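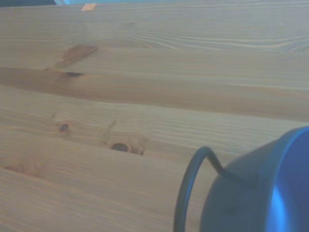 The Table at Holen

May
By the Office of Furnishings, Treloar House

The Office of Furnishings received the table from the reading room at Holen shortly after four in the afternoon, together with a blue metal pail and a letter from the Trullus Trust. The letter requested that the table be examined, entered in the register, and returned to use or withdrawn from it. No preference was stated.

The table was assigned number 651. The examining clerk was instructed to record the surface first, as the regulations require, and to begin at the left.

The clerk wrote that the wood was pine and pale in color. A brown band was entered, and within it a reddish-brown patch, listed under Stains, Origin Unknown. The clerk then came to the knots. The form provided a single line for knots. The clerk used the line, then the margin, and then requested a second form.

One knot, small and round, was described in the clerk's first draft as "looking back." The supervisor struck the phrase and substituted "ringed." The clerk initialed the change. In the second draft the phrase had been restored, in the clerk's own hand, and the clerk was unable to say when this had been done.

The Office wrote to Holen to ask whether previous users of the table had made any report. A reply came by the evening delivery. The reading room had seated 400 members over the life of the table, and four of them had asked to be moved. Three gave drafts as the cause. The fourth had written only that it was difficult to read while being read.

The Office considered this reply and placed it in the file.

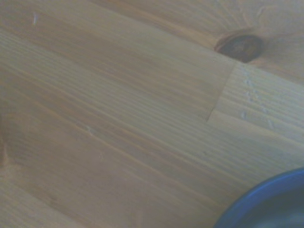

Part Two: The Joint

The examination resumed the following morning under the direction of the Beken workshop, which holds the contract for repairs. The workshop confined its attention to the place where two pieces of the wood meet, just below a dark knot. It found that the grain on one side ran long and smooth, while on the other it was closer and more plainly striped. The workshop gave its opinion that the pieces had come from different trees.

White specks were noted beside the seam. The clerk was directed to leave them where they lay until they had been entered.

It was at this stage that the clerk submitted a statement, unrequested, of four sentences. The clerk had been raised near Holen. There had been two stands of pine there, one on either side of the road, and people did not cross from one to the other after dark. Both had been felled in the same winter. The clerk asked that the joint not be opened.

The workshop had no objection. The supervisor observed that the regulations made no provision for such a request and none against it, and signed the form.

Table 651 was returned to the reading room before closing, with the pail, and was placed under the north window. The clerk applied for a reader's ticket the same month and has asked to be seated there.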